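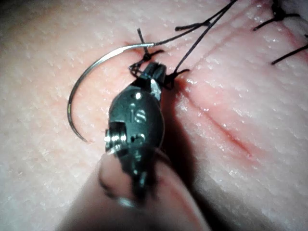

Curved needle and black thread on a practice skin pad.

Wamham Community Hall: first aid and sewing room check
Date of check: 2020-02-29
Checked by: Hiyori Ishida, with Tomoyo Iwasaki taking notes
Next check due: July

What a difference since last time! Both rooms were a pleasure to go round, and the new shelving in the sewing room has changed everything (you can get to the fuse box without moving a single bolt of curtain fabric). Comments are under each item. Anything marked ACTION needs doing before the July check.

1. Fire exit clear, inside and out
OK. Door opens fully on one push. The bins outside have gone round the corner at last, thank you Akihiko!

2. Extinguishers in place and in date
OK. Both tags read. Pins and seals in place.

3. Emergency lighting
ACTION. The light over the back stairs came on but was very dim. Yoshinori Sugawara has the number of the electrician in Clerneck.

4. Extension leads and plugs
OK, with one lead taken out of use. It had a nick near the plug and is now in the office with tape round it. Please don't rescue it, however handy it looks.

5. Irons and boards
OK. I love the new heatproof rests. Irons must be unplugged and stood on them for 14 minutes before going back in the cupboard.

6. Needles, pins and blades
Mostly OK. The sharps tub is less than half full and the lid clicks shut. ACTION: the rotary cutter in drawer 9 has lost its guard, so it is locked away until a new one comes. Broken machine needles go in the tub, never in the waste paper, even when wrapped in masking tape.

7. First aid box
OK and beautifully tidy. Plasters, eye wash and burn dressings all in date. ACTION: more medium gloves, we are down to the last pair.

8. Accident book
OK. Two entries since the last check, both small finger pricks, both filled in properly with times and signatures. Lovely clear handwriting in the second one.

9. Floor and walkways
OK in the sewing room. In the first aid room the corner of the mat is lifting by the sink. Ryota Kawaguchi is bringing double-sided tape.

10. Hot water and sink
OK. Warm within a minute, paper towels stocked, soap full.

11. Keys
Cupboard key returned and back on hook 189. The spare is still missing, so please try your coat pockets.

Signed: H. Ishida
Copy to: A. Ogura, office folder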